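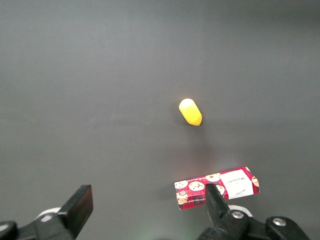
Asked by Nerea Alcaraz in Kitchen & Dining, February
2 answers, 2,578 views

Will a matte gray tabletop drive me nuts?

So I'm this close to ordering the Irkent table in matte gray (love it!!) but my sister had a dark one and every greasy fingerprint showed. We eat at ours three times a day and the kids do homework there too. Does anybody live with one? Is it a pain to wipe down?

Best answer
Had mine for over 2 years, a Truditwood one, and I'm still happy with it. Crumbs hardly show. Grease does, a bit, so I use warm water and a drop of dish soap, then dry it with an old T-shirt. Skip the polish, it leaves shiny patches and they do NOT come out (ask me about the corner by the window). Go for a lighter gray if you can, my mom's Kustside is darker and she's always wiping it.
3 people found this helpful

Other answer
just get a tablecloth lol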